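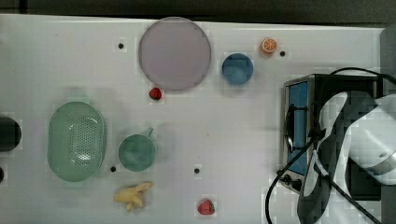
October, notebook 2, play kitchen table

Started 9:15, stopped when the coffee ran out.

Big day for the play kitchen! The Skollitz crate finally got opened and I spent the whole morning setting out dishes like a kid. Aderden wants a table layout they can use in the family corner at the Arkatby branch, and up to now all I had was a sketch and a lot of opinions.

Colors first. I was worried the pale lavender plate would look washed out on a white top, but it holds up really well, and the slightly darker rim does a lot of the work. Put the blue bowl right next to it and the pair looks like a proper place setting. I'm keeping those two together whatever else moves. The greens are lovely too (the mint colander especially, all those tiny holes, I could look at it all day).

Food: strawberries read instantly, even the little one. The banana is paler than I'd like and gets a bit lost on white, so try it on the plate or in the colander next time. Orange slice is the star. Bright rind, segments you can see from across the room. Want more of these. Ask Skollitz if the citrus comes as a set, and whether there's a lemon.

Toaster oven goes on the right. Love the blue window! It pulls the bowl over to that side and suddenly you have a cooking end and a serving end. The two knobs are low on the front, a good height for small hands if we go with the shorter legs.

Tried the Tôn layout as well, the one from their leaflet with the plate lengthwise and everything else gathered near it. Cups and ketchup go in the middle, where somebody would be cooking.

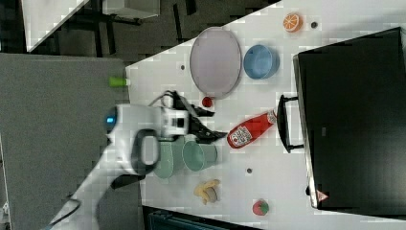

Tôn layout: green cups, ketchup on its side, plate and bowl up top.

I like this one a lot. The red of the bottle wakes up the whole table, and the tomato on the label is a nice touch. Cups want a fixed home though, maybe a shallow tray.

Budget note, before I forget: 244 for the crate, leaves us over 400 for extras. Plenty for a tray and more fruit.

To do
- measure the small holes in the tabletop, see if a peg for a towel rail would fit
- second colander? check price
- felt pads under the oven
- wash everything before it goes to Arkatby
- write up both layouts for Aderden, with a vote for Tôn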